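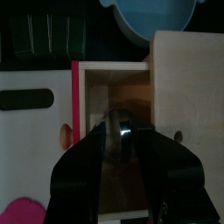 Slide 1. Open cabinet compartment, pale wood.

Good afternoon, and welcome to the spring session of the Clarkness Film Society. The talk runs until 3:30, with time for questions afterward. Please hold questions about ticketing for the front desk.

Our subject is the adaptation of stage plays for the screen, with attention to the two films in this season's program, "Dasis" and "The Lower Orchard." Both began as plays with very small casts. Both were filmed by directors who had already staged them, and members will see that the results differ a great deal.

Slide 2. Opening out the play

The usual advice to a director is to open the play out: add streets, cars, a walk by the sea. "Dasis" follows this advice. The stage version takes place in one kitchen over a single evening. The film adds a ferry crossing, a hospital corridor and a long drive in rain. The society's view is that the ferry crossing earns its place. The drive does not, and it takes the pressure off the quarrel just as it begins to build.

(Play clip one. Sound level was low at rehearsal; check before starting.)

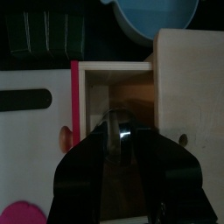 "The Lower Orchard" stays indoors for nearly its whole length. Its director, working for the Seppälä company, kept the original set plan and had the walls built so that they could be removed for the camera. The audience comes to know every doorway. When the daughter finally leaves the house, the daylight is startling — pause here before moving on.

Slide 3. Dialogue

Stage dialogue has to reach the back row. The theater where "The Lower Orchard" opened seats 830, and the actors played to all of them. On film the same speeches can sound like public addresses. The screenplay cuts the father's long speech in the second act to 14 words. Read both versions aloud, the stage text first.

"Dasis" keeps its speeches whole. Members may wish to consider whether the lead performance supports them. The opinion of this speaker is that it does until the final confession, where a close-up has already told us everything.

Slide 4. Audiences

Attendance for last season's program of adaptations was 1,426, the highest for any series the society has offered. Comment cards showed a clear preference for films under two hours.

(Play clip two. Leave the house lights down until it ends.)

Closing remarks: thank Bralasport for the use of the hall. Remind members that renewals are due in March and that the printed program notes are on the table by the east door.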